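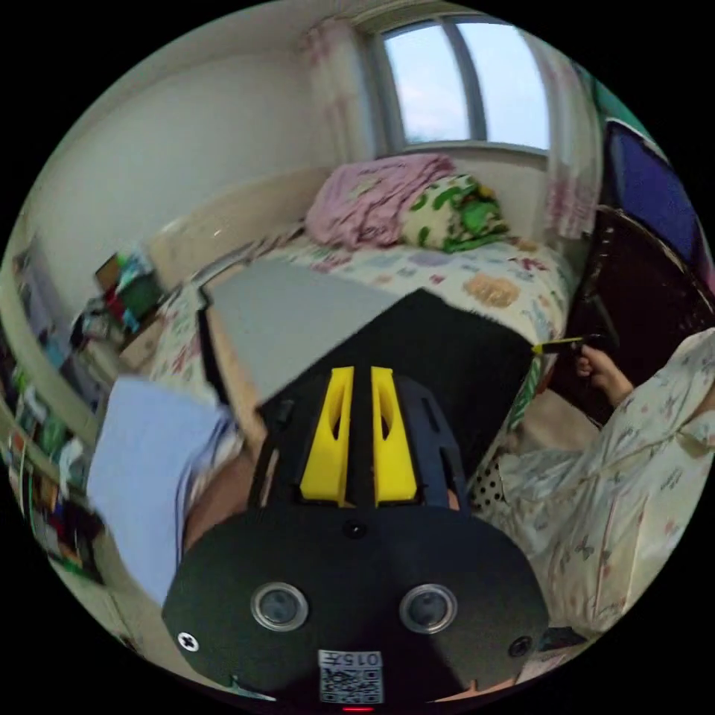

# Prologue or no prologue for a vampire serial?

**Halina Zalewska**

Writing a vampire thing set in a river town called Bustasau. 39 chapters drafted, prologue is 8 pages, all about the night the old ferry sank. Main character isnt in it at all. Beta reader says cut it. Second beta reader cried at it. I want to start posting in August and I'm stuck. Keep, cut, or move it somewhere?

**Maëlys Sabatier**

Move it. I had the same problem with my werewolf book, Asadar. Opened with a 21 page prologue (I know). Chopped it up and gave the bits to the grandmother as stories she tells, chapters 4 thru 11. Much better, and readers had a reason to care who drowned by then.

Two things to check first:

- does chapter one make sense without it? Give it cold to somebody new
- is the sinking a surprise later on? If yes, the prologue is spoiling your own book

Also 8 pages is long for a serial. People read the first screen and decide. Save the orignal in its own file tho, you will want lines from it.

**Zoline**

keep it. I like prologues. Dracula is basicaly all letters and people cope

**Guérin**

Depends where you post. On some sites the prologue counts as chapter one and that's what shows in the preview. Mine got 169 reads on the prologue and 21 on the next chapter. Cut it after that.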